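Brumora: Großes Kartenupdate angekündigt, Termin bleibt offen

15. Oktober 2019

Das Team hinter der Fantasy-Modifikation Brumora hat gestern Abend einen neuen Anlauf für seine seit Langem versprochene Kampagne angekündigt. Der Eintrag im Projektblog verspricht 87 neue Zauber, einen überarbeiteten Mehrspielermodus und die Region Ullon, die größer ausfallen soll als alle bisherigen Karten zusammen. Wer die Modifikation länger verfolgt, kennt solche Listen. Im Juni war schon einmal von einer spielbaren Fassung "in den nächsten Wochen" die Rede. Erschienen ist seitdem ein Patch, der die Schriftgröße im Inventar ändert.

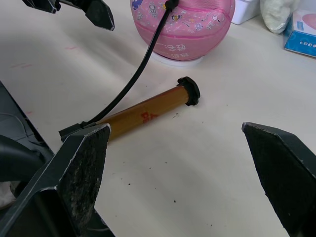 Was in der neuen Version stecken soll

Laut Ankündigung wurde das Wegfindungssystem komplett neu geschrieben. Einheiten sollen nicht mehr an Brücken hängen bleiben, und Gefechte mit bis zu 400 Figuren sollen flüssig laufen. Auf welchem Rechner, steht nicht dabei. Ein Video gibt es ebenfalls nicht, nur den Satz, die internen Tests seien "sehr vielversprechend".

Konkreter wird es bei der Stadt Loltport. Sie bekommt einen Hafen, ein Handelssystem und neun Nebenaufgaben. Die Fraktion Degefa, bisher nur über Cheats erreichbar, soll endlich regulär spielbar sein. Ob alte Spielstände weiter funktionieren, lässt der Blog offen. In den Kommentaren wurde danach mehrfach gefragt, eine Antwort kam bis Redaktionsschluss nicht.

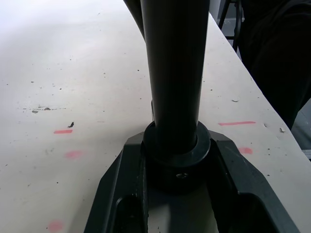 Auffällig ist auch die Fehlerliste. Von etwa 111 gemeldeten Problemen gilt ein großer Teil als "erledigt in der internen Version". Nachprüfen lässt sich das erst, wenn diese Version jemand außerhalb des Teams starten darf. Der bekannte Absturz beim Wechsel in den Vollbildmodus taucht in der Aufstellung gar nicht auf.

Ein geschlossener Test soll folgen, die Anmeldung läuft über das Forum. Einen Termin nennt das Team diesmal nicht. Bis dahin bleibt die alte Fassung zum Download verfügbar, mitsamt den Brückenproblemen. Wer sie installiert, sollte vorher den Ordner mit den Spielständen sichern.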